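Learning to swim in cold water

I took up open-water swimming at 40, after two winters of going up and down a heated lane in Brasden and getting no faster. The pool had closed for tiling and the nearest other one was an hour's drive. Murport has a bay, and the bay is free.

My first swim lasted 12 minutes, including the time I spent standing up to my waist and swearing. I had a triathlon wetsuit bought second-hand, a size too big across the shoulders, and it filled at the neck with every stroke. I swam to the first yellow buoy, held on to it, and swam back with my head out of the water like a dog. Then I sat in the car with the heater on until I could hold the key properly.

I went back the following Saturday. The group that swims from the old boat ramp goes in at seven in the morning, all year, and they don't wait for late arrivals. They told me to breathe out before I thought about breathing in, and to stop looking up every second stroke. Both were good advice. My hips had been dragging because my head was too high, and I'd blamed the wetsuit for it. 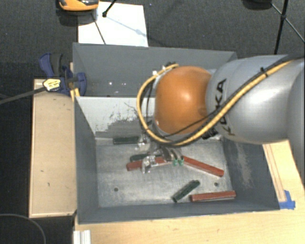

By October I was swimming out past the moorings and had entered the Fulla crossing, a race of 3206 metres from the town jetty to the beach on the far side. The odd distance comes from a survey of the course done after the finish was moved along the sand. I trained four times a week, twice in the bay and twice in the Brasden pool, which had reopened by then with the same slow clock on the wall.

The pool sessions were short and dull. I did sets of 100 metres with 20 seconds' rest, and tried to make the last one the same speed as the first. In the bay I practised swimming straight. I pull to the left when I'm tired, and on a long course that costs real distance. I learned to pick something tall on the shore behind the buoy, usually the water tower at Latuheru, and aim for that.

Race morning was grey with a light chop from the south. I started at the back, lost my neighbours in the first few hundred metres and swam most of the way alone. My goggles leaked on one side. Somewhere past halfway I got a cramp in my calf and floated on my back until it let go, while a kayaker asked twice if I wanted to come out.

I finished in a little more than an hour and a quarter, well down the list. My neck was rubbed raw from the collar and I ate two sausages in bread before I'd taken my cap off. I've since bought a wetsuit that fits, and I've put my name down for the crossing again next year.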